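Bench notebook, cell 2, August

Subject: gripper pads and spares, planning for next quarter

Went through the pad stock this morning before the budget sheet is due. We have 9 pad sets left, counting the two that were cut slightly oversize. At the present rate that covers the current block of flexible-item grasps and not much after it. Flexible items (pouches, liners, covers, anything with a sewn edge) put the load on a narrow line of foam, and the cells near the fingertip go first. Rigid boxes hardly mark the pads.

Options as they stand:

Drelteck sells the molded foam pad as a set for both fingers. Quoted $60 per set, no break until a larger order. Lead time 5 weeks. Fits the current finger frame without rework.

Ekström has a silicone pad, denser, priced higher. Their sample held well on cardboard but slid on coated fabric. Would need new end caps. Not asking for a formal quote yet.

Cutting our own from sheet foam is cheapest on paper. Labor not included in that figure, and the last batch varied enough in thickness to throw off the closing width. 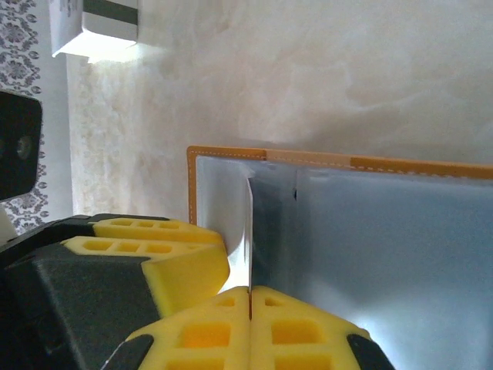

The yellow foam stays as baseline. It takes up a fold without needing much closing force, and the open cells give a little when the material bunches. For thin reflective stock I want the force limit left where it is until there is a proper wear curve. Raising it would hide pad wear and probably crease the items.

Wear log needs a change. At present we write "replaced" and nothing else. Add cycle count at replacement, which finger, which pad, and item class. Without that the reorder point is a guess. Working number for now is roughly 2,000 closures per set on flexible items. Rigid items to be logged separately.

Second budget line is the wrist camera. Aria cell runs the older mount, and the cable strain relief on it is a weak point. Spare mount and cable should go in the same request so they ship together. Gultolen work needs the same mount, so order to one part number and keep the spares in a shared drawer.

Not requesting a second gripper. Utilization does not support it, and the downtime we do have is pad changes and recalibration. A spare finger pair with pads already bonded would cut most of that. Need a price from Drelteck on bare fingers, same frame revision.

To do:
- written quote from Drelteck, pads and bare fingers on one sheet
- check adhesive shelf life before fixing the order quantity
- new columns in wear log
- measure the oversize sets, trim or scrap
- confirm mount part number against the Gultolen drawing

Pad order goes in first. Camera mount can wait for the drawing check.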